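Home Listening and the Long Track: A Survey of Listeners to Instrumental Psychedelic Rock

Final Project Report
Music and Media Studies, Watside College
Submitted by Keyvan Moradi
October 16, 2025

Summary

This report presents the results of a one-semester project on how listeners hear long instrumental rock recordings at home. A written survey was distributed through a record shop, a college radio program and two mailing lists, and 277 usable responses were received. A smaller group of 40 respondents also completed a listening diary over two weeks. The main finding is that the format on which a recording is owned has a clear connection to whether long tracks are heard to the end. Listeners who own records on vinyl reported finishing a side far more often than listeners who stream reported finishing a track of the same length.

1. Background

Instrumental psychedelic rock has always depended on duration. A piece may run for an entire album side, and much of its effect comes from slow changes in texture that are lost when only a few minutes are heard. Writing on the genre has tended to discuss performance and recording technique. The listener at home has received less attention, although the home is where most of these recordings are heard.

The project took as its starting point the catalog of Mement, a four-piece band from Flurnville whose three albums contain no vocals and whose shortest track lasts just over seven minutes. The band was chosen for practical reasons. Its records are sold locally, its audience is active, and its label, Smits, agreed to include a survey card with mail orders during May. The label had no part in writing the questions and did not see individual responses.
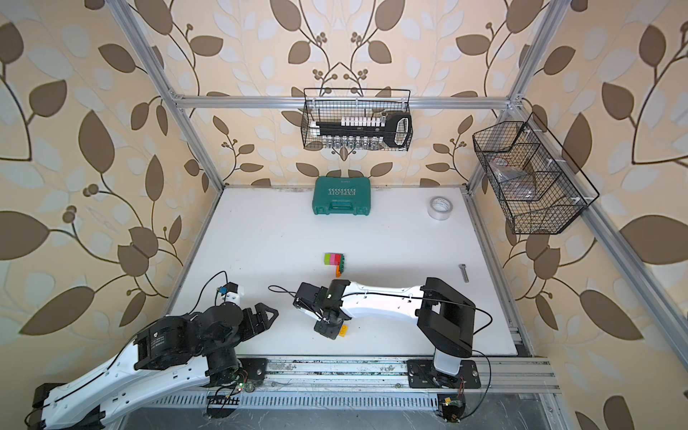 Figure 1. Enclosure with leaf-patterned wallpaper and a wire-mesh basket on the back wall.

2. Research Questions

The project set out to answer two questions. The first was whether listeners who describe themselves as fans of the genre listen to long tracks in full. The second was whether the format of the recording makes a difference to this behavior. A third question, on volume and the use of headphones, was dropped after the pilot stage when it became clear that respondents understood the terms "loud" and "moderate" in very different ways.

3. Method

A total of 613 survey cards and online invitations were sent out. Of the responses returned, 277 were complete enough to be used. Respondents were asked to name the last three recordings they had played at home, the format of each, the room in which they listened, and whether they had heard the longest track to its end. They were also asked to describe in their own words any other activity carried on at the same time.

The listening diary was offered to all respondents who supplied a mailing address. Diaries were printed as a folded sheet with one box for each listening session. Participants noted the start and end time, the recording, and the point at which they stopped or changed it. Each participant was asked to include at least one session with the second Mement album, which consists of four side-length pieces on a double LP and is also available on CD and through streaming services.
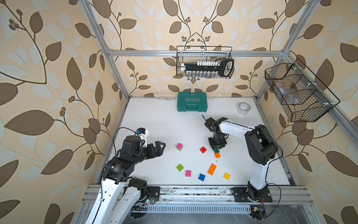

The decision to require one shared album was made on the advice of the project supervisor. Without it, the diaries would have covered such a wide range of music that comparison between participants would have been difficult. It does, however, introduce a certain artificiality. Several participants wrote that they would not normally have played the album in the period of the study, and one noted that the third side was "a piece for winter."

4. Results

Of the survey respondents, 98 gave vinyl as their main format for home listening. The rest were divided among streaming, CD and, in a small number of cases, cassette. Vinyl listeners were the most likely to report that they had heard the longest track to the end. CD listeners fell in the middle. Streaming listeners were the least likely, and they were also the group most likely to leave the question blank or to write that they could not remember.

The diaries support this pattern but make it more complicated. Vinyl listeners usually finished the side they had begun, yet many did not turn the record over. As a result, the first and third sides of the double album were heard far more than the second and fourth. Streaming listeners often left a piece before its end, but a number of them came back to it later the same evening at the point where they had stopped. On the survey such a session would have been recorded as incomplete.

Other activities were common in every group. Cooking, reading and cleaning appeared most often. Very few participants reported sitting and listening with no other activity, and those who did so generally listened late at night. Comments on the music itself were brief, with one exception: the long opening of the second side, where guitar feedback is held over a single organ chord before the drums enter. This passage was mentioned in many of the diaries, sometimes with impatience and sometimes as the reason for owning the album.

5. Discussion

The results suggest that the physical act of putting on a record commits the listener to a fixed stretch of music. A side has a beginning and an end that do not depend on the listener's attention, and stopping it requires getting up. Bands in this genre that still plan their albums by side appear to be working with this habit, whether by design or by custom.

Caution is needed on several points. The respondents selected themselves, and those who bought records by mail from Smits are likely to be more committed than the average listener. Self-reporting also favors the answer that the respondent believes to be correct – a fan may be unwilling to admit to skipping. The diaries were intended to reduce this problem, but they cannot remove it.

The finding about unturned records was not expected and deserves further study. It would be useful to know whether bands and labels take it into account when deciding the order of sides, and whether a weaker piece is more often placed on the second or fourth. An interview with the members of Mement was planned for this purpose but could not be arranged before the end of the semester.

6. Recommendations for Further Work

A future project should collect diaries over a longer period, with no required album, and should record partial and resumed sessions as a separate category. The survey should be offered outside the audience of a single label. The question on headphones could be restored if it asked for the equipment used and left out any judgment of volume.

Copies of the survey card and the blank diary sheet are held by the department office.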